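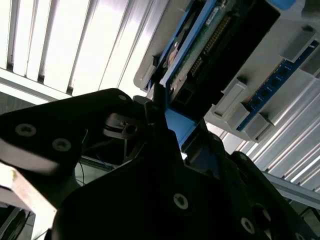
Cell 2, Thursday, started just after 8. Carried on with the gripper on the board insertion arm. Mared left a note from the late shift saying the arm was faulting on insertion force and that she had stopped it and not cleared the counter, which was the right call. The counter read 11 force faults, all at the last bit of travel. Drove the arm by hand to the chassis with a board in its blue carrier and stopped with the fingertip on the carrier, so I could look at how things sat under the wrist camera. The long finger plate has three screws, two of them at the root and the smaller one up by the tip, and it was the root pair I wanted to get at. With the arm in this pose you can reach both with a straight driver and the chassis stays where it is. Worth remembering, as the Gittins procedure has you take the whole gripper off first.

Put a witness line across each root screw with the white paint pen, backed the arm off, ran six dry cycles without a board, came back. The outer one had walked. Hard to say how much by eye, but the two halves of the line no longer met. The inner one had not moved. The tip screw was tight.

Took both root screws out one at a time, so the plate never came loose. No thread locker on the outer one at all, just bright thread. A little old blue residue on the inner. My guess is that the outer was replaced during the January rebuild and went in dry. Caradog did half of that job and I did the other half, and neither of us wrote down which screws we had out. So from now on, anyone who takes a screw out of the gripper writes it in here, including me.

Cleaned both with solvent and a rag, let them dry, medium strength locker on the first few threads, back in snug and then to the figure on the cell card. Do not go by feel on these. The recesses are small and a worn bit will cam out before you get to torque. The bit in the drawer was worn. Threw it out and took a new one from stores. Solveig, please add two more to the next order.

Cable check while I was in there. Looked through the gap beside the finger with a torch and worked the jaw open and shut with the air off. Nothing rubbing on the wires that I could find. Gave them a light pull at the connector end and they held. One of the tie wraps further back on the forearm was brittle and came apart in my hand, so I replaced that and the one next to it.

Left the locker to cure until after lunch. The bottle says it can be handled sooner but I would like the full time on a joint that sees this much side load.

1:30. Re-taught the carrier pickup. The offset had moved by a small amount in Y, which makes sense if the finger has been sitting crooked. Old values are saved under the name "before root screws" in case anybody wants to compare. Changed the approach speed for the last bit of travel back to the slow setting. Somebody had put it up, probably during the Pluvis trial when we were chasing cycle time. It can go up again once we trust the finger.

Ran 24 insertions with the scrap board, carrier in, carrier out. Force peak was flat from the first to the last. On Mared's log from last night you can see it creeping up over the last hour before it faulted, so I am fairly sure the loose plate was the cause and the speed just made it show sooner. No faults on the counter since the reset.

Checked the witness lines again after the run. Both still straight.

One thing I did not like: on the way out of the chassis the carrier drags a little before it comes free. It is not enough to trip anything. Could be the carrier itself, as the scrap one has been in and out more than any other. Angharad has a new one in the Jedell box and will try it tomorrow before changing anything else. Please don't touch the retract path until that is done, or we won't know which of the two fixed it.

To do:
Check the same two screws on the spare gripper before it goes back on the shelf (me)
New carrier on the scrap board, same run, compare the force on retract (Angharad)
Add root screw witness lines to the weekly check sheet (Morena)
Ask Trodstead whether they ship the finger screws with patch locker, and what the lead time is (Caradog)

Arm handed back to Mared at 4:15, running at the slow setting, counter at zero.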